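About Us

Hi, and welcome to the Henik Robotics Club! I'm Janka Oravec, and I've been running our Friday evenings since the days when we were three kids, one soldering iron and a borrowed classroom. We're up to 14 members now, most of them still in high school, and we meet upstairs at the Zelenák building (the door sticks, so push hard).

We build arms, mostly. Wheels are fun, but the arm crowd won the vote a couple of years back and we never really went back. Our big project this year is called Skeston, and the goal is to get an arm doing useful work inside old desktop computers - reaching in past the cables, finding a connector, getting hold of a drive. Natália writes most of the control code, Blažena looks after the joints and linkages, and everybody tightens screws.

It's fiddly stuff! A computer case is a cramped place with lots to snag on, and we've logged 163 practice runs so far. Some of those were great. Some we don't talk about. In April we're taking Skeston to the Zellero student contest, and we've saved almost 2,000 dollars toward the trip from bake sales and repair nights. 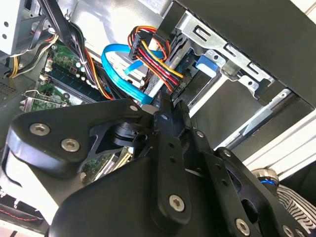 Vlasta says she'd still pick cables over drives any day, since a drive at least stays where you left it, and she'd like anyone joining this spring to know that the cable team needs people.

No experience needed - come by on a Friday at six and ask for me or Štefánia. Bring a snack, we're always out.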